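Progress report to Haworth, second period
Rerkov handling kit, supplier trial
Prepared by Alfie Lambert
2020-09-17

Status in brief

The trial is behind where I said it would be in the first report. Hudico delivered the simulation package on time and it installs cleanly, which I'm happy to put on paper. The arm hardware has not left their warehouse. I am therefore reporting on software only, and I'd ask that nothing in this report be read as evidence that the Rerkov can open a cupboard.

What we were sold

The brochure says the kit comes with "ready-to-run household skills". On inspection there are 3 of them: open a hinged door, pull a drawer, lift a lid. Each is a trained policy that runs inside Hudico's simulator and is supposed to carry across to the real arm with a short tuning session. The sales team quoted up to 1,000 cycles between gripper recalibrations. I have asked twice for the test record behind that number and have been sent the brochure again.

Work done this period

We ran 382 simulated attempts at the door and drawer skills, using the supplier's own rooms and then two layouts Mullis built to match the Haworth demonstration flat. In the supplier's rooms 84 per cent finished with the panel open. In the Mullis layouts the figure was a good deal lower, and I'm holding it back until we've agreed with Hudico on what counts as a finish. Their scoring script passes an attempt when the hinge angle crosses a threshold, whatever the fingers are doing at the time. I don't think the Haworth tenants would score it that way.

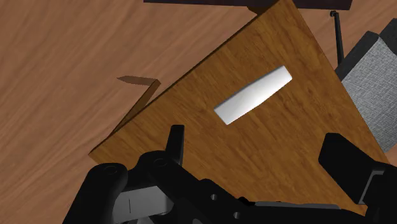

Handle geometry is where most of my doubts sit. The supplier's library leans heavily on one kind of pull, and the wrist view gives a fair idea of how kind it is to the gripper: a smooth white bar with rounded ends, standing out from a wood-grain panel, with the two black fingers spread and the handle in the gap between and beyond them. White on orange-brown is about as easy a target as a vision system could ask for. The cupboards in the demonstration flat have recessed lips painted the same colour as the door. I raised this with Hudico and was told the policy "generalises". I would like to see that, and so far they haven't offered to show me.

Contact is the other worry. The rendering is pleasant enough, but friction on the handle is a single default value, and the hinges carry no load unless you add it yourself. Mullis added a stiff hinge to one door and the fingers slid off the end of the pull on repeated attempts.

Spending

We remain within budget, chiefly through not having received the arm. The second instalment to Hudico is due on delivery and I have not released it. The support subscription has been running since installation, and I've queried why we are paying for support on hardware we don't have. No answer yet.

Next period

Mullis will model the recessed cupboard lips and rerun the door skill with hinge loads taken from measurements in the flat. I will press for the recalibration record and a firm shipping date. If the arm isn't on our bench by December, my recommendation will be to stop the trial, keep the simulator licence to the end of its term and put the remaining hardware money back to Haworth.

Decision requested

Please confirm in writing that I may go on withholding the second instalment until the arm is delivered and has passed a door test on our cupboards, in our flat. The contract as signed only mentions delivery, so Hudico would have to agree to the change.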